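My grandmother's stuffed peppers, and the long road back to them

Last updated January 26, 2024

For years I believed there was one right way to stuff a pepper, and that it belonged to my grandmother, who learned it from a neighbour and never wrote down a word. Then I moved to Zullwood, where the community hall kitchen is shared by 5 families of cooks on any given evening, and I found that every one of them had a right way too (and would defend it until the kettle boiled dry).

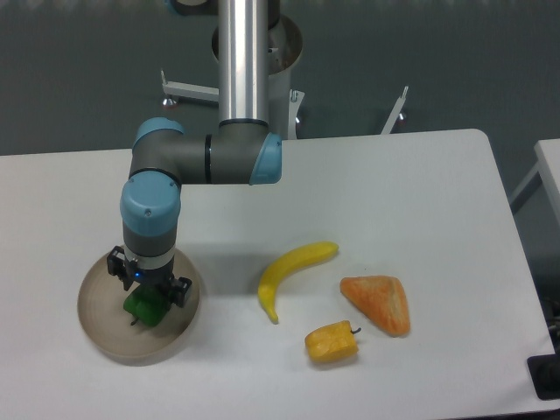

Leen Kanaan puts dried mint in her rice and a good spoonful of pomegranate molasses in the sauce. Hiba Saab won't hear of the molasses. She likes lemon, lots of it, and she packs the rice so lightly you'd swear she was short-changing you, until it swells up in the pot and fills every corner. I tried both ways over one hot August and ate leftovers for lunch until my kids begged for vegemite toast.
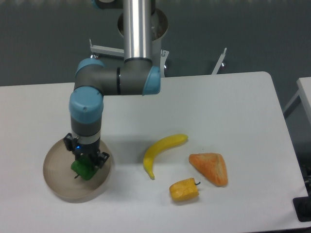 Choosing the peppers is where I've become fussy in my middle age. Red ones are sweeter and look lovely on a platter, but my grandmother wanted that faint bitterness against the lamb, and so do I. Give me a green one with a short dark stem, like the one over the shallow round bowl, and I'm seven years old again, standing on a stool in her kitchen and being told to keep my fingers out of the mince.

Shirley Hebden, who has lived on our street longer than anyone, still bakes hers with breadcrumbs and tasty cheese, the way her mum did. I was a bit of a snob about that until she brought a tray over when I was crook with the flu. I've asked for the recipe three times now, and she keeps telling me to come round and watch.

Contact us | © Storkaline | Back to top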